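Chapter 6
Duration: Scene, Summary, Pause and Gap
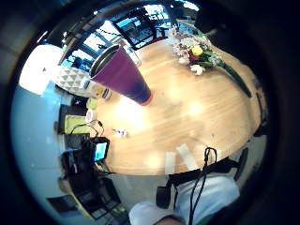 Duration is the relation between the time an event takes in the world of a story and the amount of text given to it. The first is measured in minutes, days or years; the second in lines or pages. Neither figure means much alone. A day that fills a chapter is long in one novel and short in another, and the reader's sense of pace comes from the change between one passage and the next. The clearest case is description, where story time may stop altogether while the text goes on. A narrator who comes to a round wooden table with a purple tumbler standing on it and a bouquet laid across the wood may dispose of all three in a clause, or may give a page to the pale pink and white blossoms and the one yellow flower near the center. Nothing happens in either version. The story clock reads the same at the end of the page as at the end of the clause, and only the text has become longer.

This chapter sets out the four basic rates of narration and the terms used for them in the rest of the book. It assumes the distinction between story and text introduced in Chapter 1 and the account of order in Chapter 5. Order concerns the sequence in which events are told. Duration concerns how much room each one gets. The two often work together, but they should be analyzed separately, and students who mark up a passage for both at once tend to confuse a flashback with a slowing of pace.

6.1 The four rates

In scene, text time and story time are treated as equal. Dialogue is the usual example. The equality is a convention, as no two readers take the same time over a page and printed speech does not record the length of silences. It is nevertheless a stable convention, and readers accept a conversation given line by line as happening at its own speed.

In summary, text time is shorter than story time. A sentence such as "She worked at the mill until the following April" covers months in a few words. Summary ranges from light compression, in which an afternoon takes a page, to the kind that passes over a childhood in a paragraph. It has no fixed ratio.

In pause, story time stands still and text time continues. Description is the most common form, but commentary by the narrator also counts, as does any general reflection that is not the thought of a character at a particular moment. Where the description follows a character's gaze, the label is open to dispute. Looking takes time, and a passage that reports what a character notices, in the order in which it is noticed, may be closer to scene. We return to this problem in Section 6.4.

In gap, story time passes and no text is given to it. Some gaps are marked ("Two winters later"). Others must be worked out from evidence, such as a child who is now in school or a house that has changed hands. A third kind cannot be placed at all, and is known only because a later passage refers to something the reader was never shown.

6.2 A worked example

The example used throughout this chapter is Hellus, a novel by Lleucu Jarman. The edition cited has 320 pages and is divided into three parts. Part One covers a single Wednesday in the town of Jernville, from the opening of the public library to the return of the last bus. Part Two covers eleven years. Part Three returns to Jernville for one evening.

The distribution of pages is uneven. The evening in Part Three takes up 44 pages, while the first six years of Part Two are given in less than a page, ending with the sentence "By then the library had been closed, opened and closed." A reader who remembers the novel chiefly as the story of one day and one evening is responding to this distribution. The years between supply most of the events in the plot, including two deaths and the sale of the Pirzada house, but they are told in summary, and the sale is not told at all. It falls in a gap and is mentioned for the first time in Part Three, in the middle of a conversation on another subject.

Irfan Marwat, in his study of the novel, treats this passage as the turning point of the book and describes the sale as "placed where the reader is not looking." The observation is sound, but it should be stated more exactly. The reader has been given no place to look. Part Two moves from a summary of one spring to a scene in the following autumn, and the marker of the gap is a single adverb.

Sylvain Arnaud takes the opposite view. He argues that the sale matters little, and that its late mention shows only how far the family has drifted from the house. On this reading the gap is a measure of indifference. Both critics agree on the facts of duration and differ on what they mean. That is the normal state of affairs. The analysis of rates supplies evidence for an interpretation and does not replace it.

6.3 Measuring a passage

The procedure is simple, though it takes some care.

First, divide the passage at each point where the rate changes. Paragraph breaks are a guide only; a change often falls inside a sentence.

Next, assign a rate to each segment and note the story time it covers. Where the text gives no indication, write "undetermined." Do not guess.

Then record the length of each segment in lines. Words are more accurate but slow to count, and the gain is small in passages of ordinary length. Lines must all be taken from the same edition.

Last, set the segments side by side and look for the sharpest contrast. In most novels this will be a move from summary into scene, often at the start of a chapter. In Flerow, the short novel by Shazia Dhanial discussed in Chapter 3, it is the reverse - the scenes break off and the summaries carry the weight.

The results should be read with the whole work in mind. A summary of ten lines is unremarkable in Hellus and would be the longest in Flerow.

Terms introduced in this section: segment, undetermined duration, rate contrast.

6.4 Description and the observing character

The definition of pause given above rests on the claim that story time has stopped. In third-person narration with no observer present, the claim is easy to support. Once a character is in the room, it needs to be tested against the verbs.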